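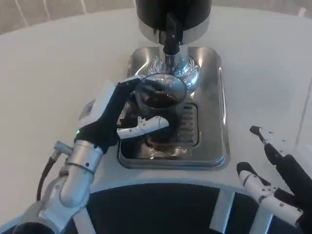 Coffee corner at the Hivley — questions we keep getting. The machine is on for everyone on the second floor, no booking, no tokens. It's the small one with the black top and the steel tray, so please don't compare it with the big Korik we had downstairs. Cup goes right under the spout, on the tray. Clear glass is best as you can see how full it's getting. Dark coffee only, by the way, no milk goes in the machine. Ever.

Which cups can I use?
Any of the glasses from the shelf. Tall travel mugs don't fit, sorry. If yours is from home take it back home, we've got 2 shelves and they are full.

How much does it cost?
Nothing for members. Guests put money in the Golleo tin. Last month we made 152 cups and the tin covered 124 of them, so do please remember.

What beans are they?
Royer, the medium roast. Ran out in March and had a supermarket bag for a week, we heard all about it.

It's dripping after I've finished. Normal?
Yes. Leave the cup where it is a few seconds more. The slotted bit in the tray catches the rest. Tray full? Empty it — don't leave it for the next person.

Can I move it nearer the window?
No. Lead won't reach, and the white top wipes clean where it is.
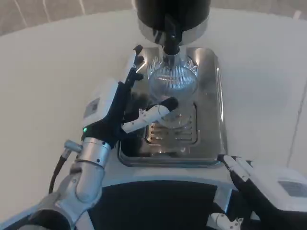 Washing up

Who washes the glasses?
You do. Sink is the steel one let into the worktop. Rinse straight away, coffee sticks once it dries. Warm water, soft sponge, nothing scratchy. Hold the glass low down, they get slippy with soap on.

Can I leave mine in the sink?
Rather you didnt. Somebody puts a pan on top and that's another glass gone.

Where do they go after?
Upside down on the tea towel, then back on the shelf when dry.

I broke one. Now what?
Wrap it in newspaper, outside bin, and tell the desk so we can replace it. No charge.

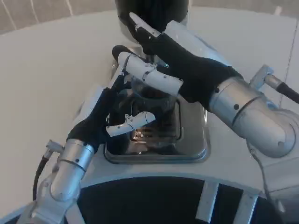
Posted by Hivley front desk, Tuesday, August 2, 2022

Anything not coverd here, ask at the desk or leave a note in the tin. Descaler is under the sink, left side, please don't use it yourself. We do that on Fridays before opening. Tea questions are on the other page.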